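Keeping cotton tea towels and tablecloths bright after washing

Posted in Home and Laundry, 2024-01-01

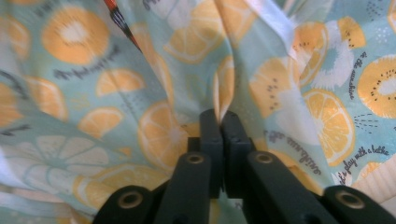
I've got a growing pile of printed kitchen cottons and they are all going the same way. They start off crisp and bright and after a couple of months the pale background has gone dull, the print looks tired and the cloth stops drying dishes properly. The newer ones feel almost waxy when they come off the line. The older ones are softer but have a yellowish look, mostly down the middle where they get folded over the oven rail.

What I do now: everything goes in together at 40 with a bio liquid and a capful of fabric softener. I usually fill the drum because we only run it twice a week. We moved to Mostyn last year and the water is harder than I'm used to, the kettle furs up in no time. Drying is on a rack in the back room from October onwards, outside if the weather allows.

I've read that vinegar fixes everything and I've also read that vinegar ruins the rubber seal. I've read that you should boil tea towels and that you should never boil anything with a print on it. My mother used soda crystals for the lot but hers were all plain white linen.

So what I'd like to know is whether the dull look can be reversed, or whether I should accept it on the old ones and just look after the new ones better. I'd also like to know what temperature people use for printed cotton that gets greasy. I don't want to use chlorine bleach if I can help it.

hobnail_jan

Yasir Malik

The waxy feeling is softener. It leaves a coating on the fibres, and a coated fibre won't take up water, so the towel pushes the wet round the plate. Stop using it on anything that has to absorb. That goes for bath towels and flannels as well.

The dullness is more likely to be two things together: minerals from the hard water, and detergent that hasn't rinsed out. A full drum makes the second one worse. Cotton needs room to move, and if you can't get your hand in flat above the load, take some out.

For the pile you've got, I would strip them once. Do it in a bucket or the bath, whichever you have space for.

Put the towels in the hottest water the labels allow. Printed cotton will often say 60. If the label has gone, use 40 and leave them longer.

Add washing soda, a small cup to a bucket, and stir until it has dissolved before the cloth goes in. Wear rubber gloves, it dries your hands badly.

Leave them until the water is cold. Give them a push with a wooden spoon when you walk past. The water will probably go grey or a bit yellow.

Wring them out and put them through the machine at 60 with powder and no softener, then run an extra rinse.

Use powder from then on, at least for this load. Ordinary bio powder normally has an oxygen bleach in it and liquids don't. It's gentler than chlorine bleach and it is what keeps a pale background from going yellow. Colour powders leave the bleach out, so check the box. Set the dose for hard water. The figures on the packet are split by hardness and most people read the wrong column.

On reversing it — you'll get a good part of the way with build-up, because build-up comes off. You won't get anything back where the ink itself has worn. A lot of printed towels are printed on one side only and the colour sits near the surface, so every wash and every rub takes a little away. Washing them inside a folded sheet or with soft things helps. Keep them away from jeans and anything with a zip.

The yellow stripe down the middle sounds like cooking oil. It gets on from hands and from hanging by the oven, and then the heat sets it. Rub washing-up liquid into it dry, leave it for half an hour and then wash. Old oil may need doing twice. I moved ours to a hook on the other side of the room and the stripe stopped appearing.

About vinegar: a splash in the softener drawer now and again is unlikely to hurt, but I wouldn't do it every wash, and never in the same wash as any kind of bleach. In hard water I'd sooner get the detergent dose right and leave the vinegar for the kettle.

Trudie_B

just chuck them in at 90 once a month. done it for years. mine are white though

fenwick lane

I agree with most of the long answer but not the 60 wash for new ones. I bought a set of 5 in February, bright print on a pale ground, and the label said 40. I put two of them through at 60 because I thought labels were over-cautious. Both came out shorter than the rest and the hems twisted. They still dry dishes but they won't fold square. The other three have only been done at 40 and they are fine.

What I do now is sort by job. The ones for drying glasses and covering bread stay fairly clean and go in at 40 with whatever else is light. The ones used for hands, worktops and spills are older and plainer, and those go in hot. Once you stop using the good ones to lift tins out of the oven they last a lot longer.

Some other things that have made a difference here:

Wash new ones before you use them at all. They come with a finish on to keep them stiff in the shop, and they don't absorb until it has gone. It took three washes with mine.

Don't leave them damp in a heap. If they can't go straight in the machine, hang them over the side of the basket. A sour smell is harder to shift than a stain.

Shake each one hard before it goes on the rack and pull the hems straight. I don't iron any of mine and they sit flat enough in the drawer.

Dry them in the shade if they are printed. Full sun is good for plain white and bad for everything else. I lost a nice yellow tablecloth that way, it was left out for most of a summer and only kept its colour underneath the fold.

Clean the machine as well. Run it empty and hot with a bit of powder, and take the drawer out and scrub behind it. When I did ours the back of the drawer was thick with old softener, and that had been going over every load.

If you're buying more, look on the back before you pay. If the pattern shows through fairly strongly the dye has gone into the cloth and it'll keep better. If the back is nearly blank it's surface print and it will fade whatever you do.

hobnail_jan

Thanks all. I've stopped the softener and have a bucket on the go in the bath with the oldest ones in it. The water is already the colour of weak tea. I'll keep the new ones at 40 for now and move the rail.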